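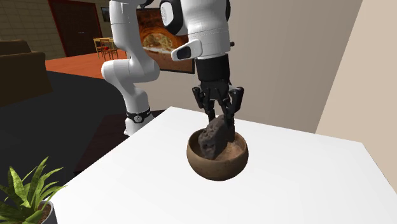
Arm kaufen oder erst mal weiter simulieren? (Budgetfrage)

steinschale
Hallo zusammen, ich plane gerade das Equipment für unser kleines Greifprojekt und komme nicht weiter. Bisher läuft alles in der Simulation: weißer Arm, schwarzer Zweifingergreifer, Stein in der Holzschale greifen. Jetzt hätte ich bis August ein Budget und überlege, ob ich den Kustia mit 6 Achsen nehme oder einen gebrauchten Awasthi. Beim Greifer bin ich noch völlig offen. Was würdet ihr zuerst kaufen? Und wie viel legt ihr für Kleinkram zurück?

lötfett
Greifer zuerst! Im Ernst, der Arm ist fast egal, solange die Traglast passt. Ich hab damals am Greifer gespart und dann zweimal gekauft – das ärgert mich bis heute. So ein poröser, kantiger Brocken ist in der Simulation schön geduldig, auf dem echten Tisch bröselt dir so was unter Umständen weg. Nimm Wechselfinger, am besten gleich zwei Sätze.

Karo_Umthorpe
Sehe ich anders. Wer den Arm zuletzt kauft, hat am Ende kein Geld mehr für den Controller. Bei uns in Umthorpe war das genau so, da stand der Greifer monatelang im Regal. Frag beim Kustia unbedingt nach, ob Controller und Kabelsatz im Preis drin sind. Bei meinem Angebot standen 207 Euro nur für das längere Kabel auf einer eigenen Zeile, das hab ich erst beim dritten Lesen gesehen.

steinschale
Oh, danke, das mit dem Kabel hatte ich gar nicht auf dem Schirm. In meinem Angebot steht nur "Zubehör nach Bedarf". Ich frag nach.

lötfett
"Nach Bedarf" heißt: nach deinem Bedarf, auf deine Rechnung :)

tischkante
Mal eine ganz andere Frage: Worauf stellst du das Ding? In deinem Bild ist die Schale ja auf einer schönen glatten weißen Platte, und der Rest ist Wohnzimmer mit Sessel und Esstisch. Falls das auch in echt so werden soll, plan einen vernünftigen Tisch ein. Ich hab mir einen schweren Unterbau von Tirkley geholt, 547 Euro mit Lieferung, und keinen Cent bereut. Vorher hat bei jeder schnellen Bewegung alles gewackelt.

Karo_Umthorpe
547 für einen Tisch?? Gebrauchte Werkbank, Platte drauf, fertig. Meine hat fast 200 gekostet und steht bombenfest. Mit Anker in der Wand, zugegeben.

tischkante
Ich wohne zur Miete, bei mir wird nichts verankert. Und ich wollte halt nicht basteln.

mrauh
Darf ich mal bremsen? Ich würde noch gar nichts kaufen. Wenn der rechte Finger den Stein nur gegen die Schalenwand drückt und der linke noch darüber hängt, würde ich erst mal an der Greifstrategie arbeiten. Das kostet nix außer Zeit. Danach weißt du auch besser, welchen Hub du brauchst, und das schränkt die Greiferauswahl sowieso ein.

lötfett
Hm, da ist was dran. Wobei das Andrücken an die Wand ja auch Absicht sein kann, ich mach das bei runden Schüsseln manchmal so.

mrauh
Kann sein, klar. Dann will ich aber erst recht wissen, was der Greifer an Kraft meldet, und da trennt sich bei den günstigen Modellen die Spreu vom Weizen. Also: Kraftmessung auf die Wunschliste und den Prospekt nicht einfach glauben, sondern ein Leihgerät verlangen.

steinschale
Okay, neuer Stand bei mir: Ich miete erst mal einen Greifer, hole beim Kustia ein komplettes Angebot mit Controller und Kabel ein und lasse den Awasthi parallel auf der Liste. Beim Tisch schwanke ich noch. Karo, hast du die Maße von deiner Werkbank?

Karo_Umthorpe
Mess ich heute Abend nach und schick's dir per PN.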